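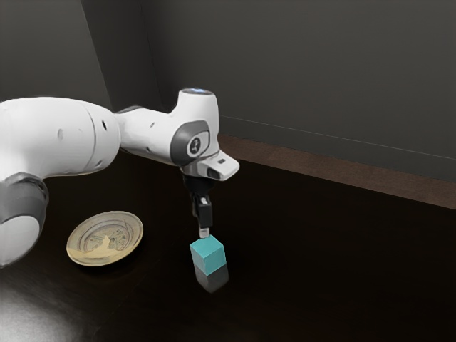
WORK & TRADES

Keeping the clocks of Taldale running

16/11/2024

Nicanor Lucero has repaired clocks in Taldale for most of his working life. His shop is on the ground floor of a narrow building behind the bakery, and the front room is given over to clocks waiting to be picked up. Some have been waiting for years.

"People bring in a clock after a funeral," he says. "They want it fixed right away, and then they go home and there's no wall for it. I call them in May every year. A few come."

He learned the trade from his uncle, who had a bench in the town of Gaete and took him on during school vacations. The first job he was trusted with was cleaning. He took apart alarm clocks, washed the parts, and put them back together while his uncle ate lunch.

"I lost a spring on the second day. He made me look for it until dark. It was in the cuff of my pants."

Lucero keeps a ledger of every clock that comes through the door. When we spoke, the current book stood at 1,094 entries, all in pencil. Each one gives the maker if there is one, the fault, and what he charged. The oldest clock in the book had been running in the same farmhouse for 158 years before it stopped, and the fault was a worn pivot. He made a new one and sent it home the same week.

Most of the work is less interesting than that. Old oil turns to gum and the clock slows down. Somebody adds more oil from a can in the garage and it stops altogether.

"I would rather see a dry clock than one with garage oil in it," he says. "A dry clock I can clean in an afternoon. The other kind I have to take down to the plates, and then the customer is unhappy with the bill."

He charges by the job and gives the price before he starts. If he guesses wrong he takes the loss, though he admits to guessing a little high on cuckoo clocks. The bellows are what slow him down. He used to order replacements from a supplier called Trultau, but the last batch was too stiff, so he now covers the old ones himself with thin leather.

The biggest clock he looks after is the one in the tower of the old Peta grain exchange. It has to be wound once a week, and the stairs have 100 steps. He goes up on Saturday mornings with a flashlight and a rag.

"The winding takes less time than the stairs," he says. "I sit down at the top first. The pigeons are used to me."

Two winters ago the hands froze on a windy night and the clock stayed at twenty past four for three days. He had the flu. He says he got more phone calls that week than in the whole month before, mostly from people who own a watch.

He has no apprentice at the moment. One young man stayed for a year and left for a job with better pay, and Lucero does not hold it against him - he wrote him a reference. The bench is still set up by the back window, where the light is good until early afternoon. He would take someone on part time if they could sit still and had decent eyesight.

Asked what he has at home, he says a kitchen clock that runs on a battery.

"It loses a minute a week," he says. "I keep meaning to change it."

The shop is open Tuesday through Friday, and on Saturdays after he gets back from the tower.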